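四月去看了一次开放日，记一点技术笔记

上周去了Clastusham的开放日。报名页面写得很简单，只说有机械臂演示和自由提问，没有议程。我去的目的很窄：想看他们那套语言指令驱动的平面推动任务在现场能跑成什么样，以及控制频率、标定、复位这些论文里一般一笔带过的东西究竟怎么处理。下面按我笔记本上的顺序整理，顺序有点乱，没有重排。

场地在二楼，分两个房间。外间是展板和一台放录像的显示器，内间是实机。内间一次放进去的人不多，每批15分钟，前面那批超时，我在外间多等了一会儿，把展板看完了。展板上大部分是系统框图：相机图像和文字指令进策略网络，输出末端在桌面平面内的二维增量，再由下层控制器插补成关节指令。高度和姿态锁死，策略碰不到。右下角有一行小字，写数据采集条数3000，没有写每条多长。后来问到了，长短不一，按时间切段后再事后标注指令，3000是切段之后的数。

负责讲解的是Zixuan Jia，做控制出身，讲话很快，回答问题基本不绕。开场没有放幻灯片，直接让臂动起来，然后说有问题随时打断。

任务本身很朴素：木板上放一批彩色积木，有圆柱、立方体、三棱柱、六棱柱、五角星和心形，机械臂末端装一根圆杆，靠推来改变积木位置。没有抓取。指令是短句，例如“把黄色心形推到蓝色方块旁边”“把绿色的星星往左挪一点”。操作者在键盘上敲指令，可以在执行过程中随时改，策略按新指令继续，不需要先停下来。

为什么只推不抓，这个问题有人先问了。Jia的回答是两点。第一，抓取会把问题的一大半变成夹爪和接触力的问题，而他们想研究的是指令跟随和闭环修正。第二，推的动作空间只有二维，遥操作采数据的门槛低，新人练半小时就能采到可用的数据。我同意第二点，第一点保留意见。平面推动的接触力学并不简单，摩擦锥、压力分布、转动中心都是未知量，只不过在这个尺度上误差可以靠高频重规划吃掉。换句话说难度还在，被闭环摊平了。

控制侧的数字我当场记下来的不多。策略输出频率是他们反复强调的一点，推理放在旁边一台工作站上，下层插补在控制柜里跑。端到端延迟他们自己量过，从图像曝光到末端开始响应，200毫秒。这个数不算小。以推动速度来算，末端在这段时间里已经走出去一截，积木如果正在边缘打滑，策略看到的是过时的状态。Jia说训练数据里遥操作者本身也有反应延迟，策略学到的动作天然偏保守，所以部署时没有再做显式补偿。我追问有没有试过把动作历史也喂进去，他说试过，指标上升很少，而且出现了复读动作的毛病：末端会沿着上一段方向一直走，错过接触点也不回头。后来去掉了。

末端那根杆我看得比较仔细。杆端是圆的，这个选择有道理。平头杆和积木侧壁接触时，杆边缘容易形成两点接触，积木会跟着杆转；圆杆基本是一条线接触，侧向力偏一点积木就自己转开，行为反而好预测。代价是推直线更难，必须不断左右修正。现场能明显看到这种修正，末端走的是一条细碎的折线，推一下，退一点，换个角度再推。 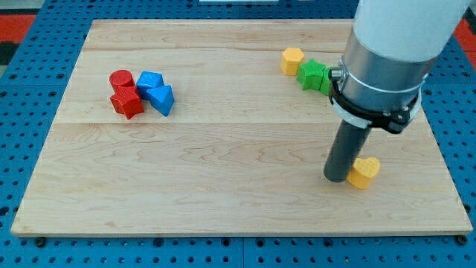 心形是最麻烦的一种。它的轮廓有一处凹陷，杆如果卡进两瓣之间，推起来非常稳，等于有了一个天然的导向槽；如果推在侧面的弧上，心形先转后走，方向很难控制。我想知道策略有没有自己学会利用凹陷，就问能不能连续让它推心形几次。Jia给了两条指令，一条往左，一条往板子中间。两次里有一次它确实绕到凹陷那侧再下手，另一次直接从侧面推，积木转了半圈多才到位。样本太少，什么也说明不了，Jia也这么讲。他补充说，离线统计里从凹陷处接触的比例高于随机，但他不愿意把这叫作“学会”，因为遥操作者自己就喜欢推那里，策略可能只是抄了分布。

五角星的问题相反，凹陷太多。杆从一个尖角滑到下一个凹处时会有一次突变，积木跳一下。数据里这种跳变不少，他们没有清洗。理由是清洗之后策略在遇到跳变时会愣住，留着反而能恢复。

关于指令歧义，我觉得这一段是全场最值得听的。同色不同形、同形不同色的积木同时在板上，“红色的那个”就没有唯一指向。他们的处理方式是不处理，训练时标注者写了什么就是什么，部署时策略遇到歧义指令一般会选离末端近的那个。有位观众故意输入“把星星推到角上”，没给颜色，也没说哪个角。末端在板面上方停了一小会儿，然后朝绿色那颗去了，推向右后角。观众接着补了一句“红色的”，末端中途折返。折返的那一下速度有点快，擦到了旁边的六棱柱，把它带偏了一些。Jia没有去扶，说这就是正常运行状态，策略不会把带偏的东西推回去，除非你告诉它。

桌面的固定方式也问了。底下是带孔阵列的平台，木板用螺栓压在上面，臂座另外固定。木板本身会随湿度变形，他们吃过亏：换季之后板子中部翘起，杆端在中间会蹭到板面，在四周又悬得偏高，推矮的积木时接触点太靠上，积木会翻。现在的做法是每次开机先走一遍网格，在若干点上慢速下探，记录接触时的高度，拟合一张曲面，运行时末端高度跟着曲面走。说是固定高度，实际是固定相对高度。这一点展板上没有写，我认为应该写，做复现的人第一个会卡在这里。

板面的木纹会不会干扰视觉，我原来以为是个问题，问了之后发现他们根本没当回事。策略是从头到尾在同一类板面上训练的，换成白色亚克力板反倒掉点。至于颜色，积木只用红蓝黄绿四种，和板面的浅色差得都比较开，黄色最危险，在偏暖的灯光下和木板靠得近。他们在内间把窗帘拉上，灯也换成了固定色温的。这种办法不优雅，但有效。

积木是自己打印的，表面有细纹。细纹对摩擦有影响，打印方向不同，底面和板的摩擦系数会有差别。Jia说早期有一批积木是换了打印参数做的，策略在那批上推得明显偏远，花了两天才找到原因，最后全部重打。我对这件事印象很深，仿真里摩擦系数随机化一下就过去了，实物上差一个切片设置就能让结果漂掉。

软件方面，他们的数据记录和回放用的是一个内部工具，叫Skaleo。界面很素，一条时间轴，上面是图像，下面是末端位置曲线和指令文本。能按指令文本检索片段，也能把任意一段拖出来，在实机上从对应的初始布局重跑一遍。重跑的前提是人工把积木摆回去，屏幕上会叠加半透明的目标布局，照着摆。我试着摆了一次，摆到他们的容差以内比想象中费时间，主要是角度，尤其三棱柱。复位不自动化，所以评测很慢，一下午跑不了多少组。问有没有计划让策略自己复位，回答是在做，代号Yan，思路是把复位也写成一串指令，由另一个模型来发。目前长序列的成功率不够，中间错一步后面就全乱了。

安全措施比较常规。末端有限速限力，超出板面边界会停。急停在操作台右手边。演示过程中停过一次，是因为杆端走到了边界外，不是碰到人。恢复要手动确认，再把臂退回起始位，前后不到一分钟。

内间另一侧还有一套Femance的设备，做的是传送带分拣，当天没有开机，只摆着一张说明卡，略过。

几个没问到或者没得到明确答案的：

策略在积木被推到板边时的行为。我看到的是会减速，但不清楚是学来的还是下层限速区起的作用。

多块积木贴在一起时，指令要求移动被夹在中间的那块，怎么办。现场有过接近的情况，几块挤成一团，操作者没有给这类指令，我也忘了提。

评测时的成功判定由谁来做。听起来是操作者自己看，按一个键记录。如果是这样，不同操作者之间的差异应该量一下。

杆的磨损。圆头长期在木板附近走，加上偶尔蹭到，尺寸会变。没有人提更换周期。

最后是我自己回来之后做的一点计算。按200毫秒延迟，假设末端推动速度取每秒5厘米，延迟期间位移是1厘米。速度是我目测之后取的整数，不是他们给的，只用来看量级。若偏心推动使积木绕接触点附近转动，1厘米的行程足以让朝向改变到需要换接触面的程度。这和现场看到的“推一下，退一点”是吻合的，修正动作的步长应该就受这个延迟限制。想把折线变平滑，先降延迟，再谈模型。下次见到Jia打算把这个问题问清楚，顺便问问曝光时间在那200毫秒里占多少。

2022年4月2日记

补：有读者来信问现场能不能自己输入指令。可以，每人一条，中英文都行，中文会先经过一道翻译。翻译带来的延迟不计入上面的数字，只影响指令开始生效的时间，不影响闭环。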